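Cable day on the folding cell

May 2020

I finally redid the cables on the two-arm cell this week. It had been on my list since we moved the arms onto the long bar, and I kept putting it off because the old routing mostly worked. Then the right arm started dropping out during long reaches, always near the back of the table, and I ran out of excuses.

The fault was easy enough to find once I stopped looking at the software. Yareli Jaramillo moved the arm by hand with the power on while I watched the log. Every time the wrist rolled past a certain point the last motor in the chain vanished, and it came back when she rolled it the other way. The cable was tied too tight at the elbow, so all the bending happened right at the plug.

I cut off every tie on both arms and started over. I put the arm in its longest reach first, let the cable hang where it wanted to, and tied it from the base up. Small white ties, snug but loose enough that I can still slide the cable under them with a fingertip. Past the elbow I left a big loop that goes up and over the wrist. It looks sloppy. I tried a neater loop and it pulled when the gripper pointed straight down, so sloppy stays.

The downside is that a long loop can drag over the cloth. On the right arm it does hang low in some poses. I ran the fold 70 times on Tuesday to see if it would catch on anything, and it snagged 2 times, both on a sleeve. I may add one more tie on the upper link, but I want to run it a while longer before I change anything.

While I had the tools out I also checked the bolts that hold the bar to the rail. Three were loose, all at the left end. I marked them with a paint pen so I can see at a glance if they turn again. Then I redid the home position for both arms, which took longer than the cables did. The left one was off by enough that its gripper came down short of the cloth.

Sarahí Escobedo asked why I don't just buy the cable chain that Setura sells. I looked at it. It would be fine on the lower links, but I don't see how to get it past the wrist without adding weight there, and those motors run warm already.

Next up is the gripper fingers. The white ones are wearing at the tips and I have a new set waiting to be fitted. Probably June.

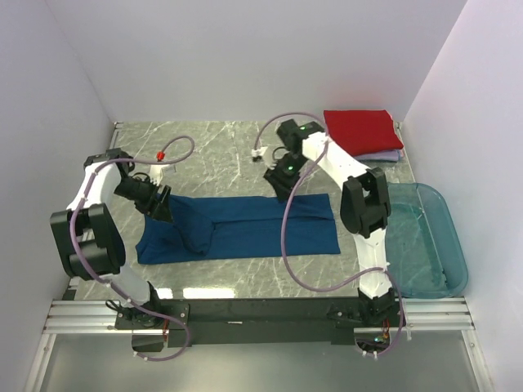 Both arms over a navy garment, with the new cable loops.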